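I have been meaning to write about our hallway for months now, mostly so that I stop telling people about it in the queue at the bakery (sorry, everyone). We moved into the flat on Skomton Road in February, and the hallway was brown. I don't mean a nice toasty brown either. It was the brown of tea that has been left on a windowsill, floor to ceiling, and somebody had gone over the light switches with it as well.

Hallways are a funny sort of room because you never sit in them, so you put up with them far longer than you would a bad kitchen. I walked up and down ours in my coat for five months, grumbling, before I did a thing about it. Then in July I had a fortnight off with no plans and a bit of money put by, and I thought, right, come on then.

The first job was choosing a white, and oh, I did not know what I was letting myself in for! I went to Duditz, the paint shop behind the station, thinking I'd be in and out before lunch, and the man at the counter handed me a fan of cards as thick as a loaf. They can mix 1,678 colours in there, he told me, and I believe a good half of them are white. I came home with a bag of little pots and painted squares all along the wall by the coat hooks, then spent three days looking at them at breakfast, at teatime and again at bedtime with the lamp on. One went pink in the evenings. One looked lovely until I held a sheet of printer paper next to it, and then it looked like custard.

In the end I went with Skivus 639, a pale grey sort of white with a bit of blue in the shady spots. My second choice was 229, which is warmer, and I still think about it now and then when it rains.

The painting took much longer than I'd allowed for. The old brown was shiny, so all of it had to be sanded, and I found dust in the butter dish well into August. After that came a coat of primer, two coats of the 639, and a third over the stairs where the brown kept creeping through like a bad memory. I listened to the whole of a very long novel set on a lighthouse and ate a great many cheese sandwiches standing up.

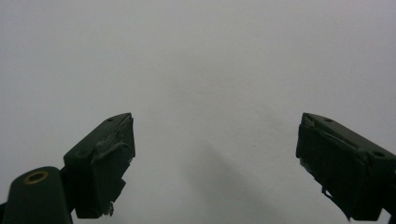 Would I bother with all those tester pots again? I would, every time, but I'd paint them on big bits of card and carry them from room to room, and save myself sanding off the squares afterwards.

All in, I spent 700 pounds, and that includes a new stair runner from Bañuelos that I hadn't planned on and love more than is sensible. It's a dark mustard stripe and it hides everything. The light switches took me a whole evening with a plastic scraper and a bowl of soapy water, and they came up beautifully.

Next is the bathroom, which is peach. I've already been back to Duditz for the cards.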